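3.2 What ends up on a desk, and why the tissues stay

I came into this section thinking I'd write up paper and keyboards, and then the tissue boxes took over. Figure 1 is one of my favorites from the Hirkden desks – a little blue and white box lying flat on a marble-patterned board, tissue showing at the top, with printed papers, a keyboard and a wrapped bread item sharing the desk behind it. 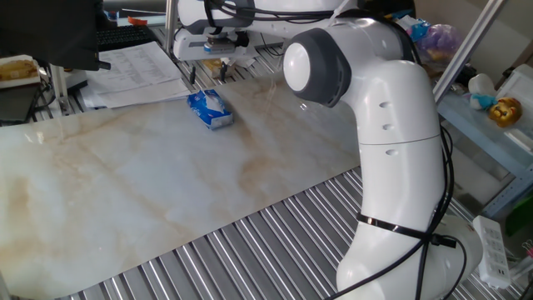
3.3 Sorting the small stuff

I went through 58 desks at Hirkden and Tannous, and I used the Arnudum clutter sheet for all of them (it has 5 headings, and I got cranky with every one). Food was easy. Paper was easy. Tissues kept landing under "personal" at one site and "supplies" at the other, so I gave them their own line and recoded everything on a Saturday. Figurines, like the gold lion on the blue shelf in Figure 1, went under "display" – I didn't let myself argue about those. Two desks had so much paper that I logged the stacks and skipped the sheets. Bread stayed under food, wrapped or not.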